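# Keeping a two-arm sorting cell in shape

The cell at Maltham has two arms, one white table and a maintenance log that Nokuthula Masilela has kept since April. It runs small-part sorting trials for Kerekes. The log stood at 418 entries when we spoke, and most of them concern cables.

"The joints look after themselves," Masilela said. "The cable doesn't. It has to follow every wrist move and still have slack left when the arm folds back."

Both arms use a purple cable run along the outside of the links. Masilela sets the slack with the arm at full reach, then folds it and checks that the bend stays wide at the elbow. She ties nothing down until the arm has been through both positions. A loop that is too short pulls at the gripper connector. One that is too long drops into the bins.

Bin position is the second item on her list. Assunta Sala, who writes the pick routines, wants the organizer at an angle to the table so that the left gripper can come in over the dividers.

"If someone squares it up to be tidy, my approach path is wrong," Sala said. "I'd sooner they left it alone." 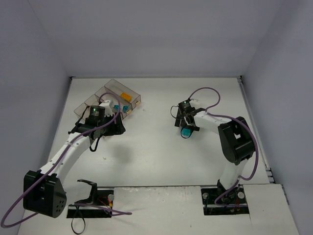
## Start of shift

The routine takes 14 minutes. Masilela powers the arms, waits for the green light on each gripper module, and opens and closes the fingers without a part. She then jogs each arm by hand control and listens at the elbow.

The base mounts come next. "I check the knobs before I check anything in software," she said. "A loose base gives you an error at the fingertips that looks like bad calibration. We spent 2 days on that once — recalibrating an arm that only needed tightening."

## Wear and spares

The gripper fingers are changed on condition. The last left-hand set came off after 1,139 cycles with rounded teeth, which Masilela considers early. She now wipes the tabletop before each run, as grit gets carried into the fingers.

Scuffs on the front panels are logged but not repaired. Spare cables hang on a hook beside the Turken cabinet, already cut to length and labeled left or right.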